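Dillonbridge Makers Forum > Robots and Automation > Teaching by hand or by remote: which do you start with?

tanulmont_tess
Posted 6 April 2020
Hello all, and I hope everyone is keeping well. I've been asked to help set up a picking task, which means getting an arm to take small bits and pieces out of a bin, and I'm stuck right at the beginning. Do I take hold of the arm and walk it through the move myself, or do I sit back and drive it with a remote? I've done a little of both and I'm clumsy at both, so please be gentle! We have money for 600 demonstrations' worth of somebody's time and I would hate to spend it on the wrong sort.

oldgreaser
Reply
By hand, every time. Put the arm in its floppy mode, take hold of it near the wrist and move it where you want it to go. You feel the weight, you feel when the fingers touch the bottom, and you'll have the hang of it before the kettle boils. I taught my first arm that way and I've never been fond of joysticks.

furtuna_lab
Reply
I'm going to disagree, in a friendly way I hope. Leading by hand is lovely for one smooth path, but your own arm ends up in every camera view, and if you're training from pictures the robot will learn with your elbow in them. We did 18 sessions by hand in March and ended up throwing most of them out. It was a sad afternoon, I can tell you.

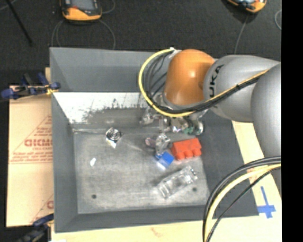

dunau_dave
Reply
My own feeling is that the bin matters more than the method, and people don't give it nearly enough thought before they start recording. Sloped sides are kind to you when you're driving remotely, but small things sitting right up against each other are the hard part whichever way you teach. Take that little blue block with the red studded one immediately to its right: you have to decide which way to turn the fingers before you go down, and if you dither, your dithering goes into the recording too. Clear plastic is another one I'd bring in slowly, as I find it very hard to judge where the edges are when all I have is a screen. And do clamp the bin – I skipped that once and spent a whole morning chasing it across the table.

oldgreaser
Reply
Fair point about the elbow, furtuna_lab, I'll give you that one. But a beginner on a remote makes horrible jerky moves, and those go in as well. I still say she'd get cleaner grasps by hand.

furtuna_lab
Reply
Cleaner for the first day, perhaps! We found people settled down after 2 hours or so of practice with nothing being saved. Turn the speed right down, let them play, and only then press record.

tanulmont_tess
Reply
Oh, this is all so helpful, thank you. Would it be daft to teach the way down into the bin by hand and do the actual picking by remote?

dunau_dave
Reply
Not daft at all, we do something very like it. Teach 4 starting positions by hand, save them, and let the remote take over from whichever one is nearest. Keep an eye on your cables when the wrist turns, mind. Leave a good loop of slack and try the full twist slowly before anybody starts recording.

oldgreaser
Reply
I could live with that. Still not buying a joystick, though.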